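About Kurnholm Table Service

We set out drinks and snacks for other people's meetings, and we love doing it! Kurnholm began in March, years ago now, when Cyril Holroyd was asked to look after the refreshments for a neighbor's workshop and found he enjoyed the trays and the bottles far more than the talks. The neighbor asked him back, then the office upstairs did, and today we look after 126 meeting rooms across town, from the big hall at Sharifi House (it seats 609, and yes, we do every row) down to side rooms with one table and a kettle.

Most of what we do is small stuff, done with care. Water arrives boxed and upright. A tray gets wiped, checked for chips and laid out before anything goes on it, and bottles are moved over one at a time with their labels facing the chairs. We like a tray with a proper rim, because somebody always picks it up in a hurry, and we have a soft spot for slatted wood and bamboo patterns, which make even plain water look like somebody thought about it.
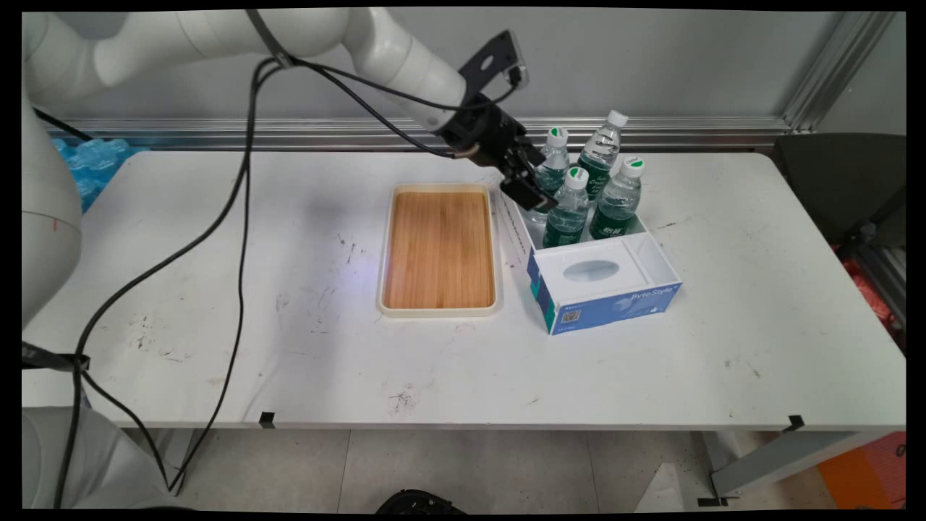 Issue 40

Bottles in a box, a tray waiting for them: that's where all our table settings start. The box in the picture says "Byte Style" on its blue band, and it holds five bottles with dark green labels and green-topped caps. Five is a nice number for a small meeting, with room left over on the tray for glasses or a bowl of mints.

Our storeroom is on Burnisine Lane, behind the bakery (come hungry). We keep 3,444 glasses there, sorted by height, along with pitchers, cloths, coasters and more serving trays than we ever planned on owning. Everything comes back to us after your meeting, gets washed and goes onto its own shelf again.

New people spend their first weeks on trays before they go near a coffee urn. Cyril still teaches that part himself, and he still gets excited about it!

If you have a room and some thirsty people, come by Burnisine Lane any morning and ask for Cyril or for Rilix, our booking desk.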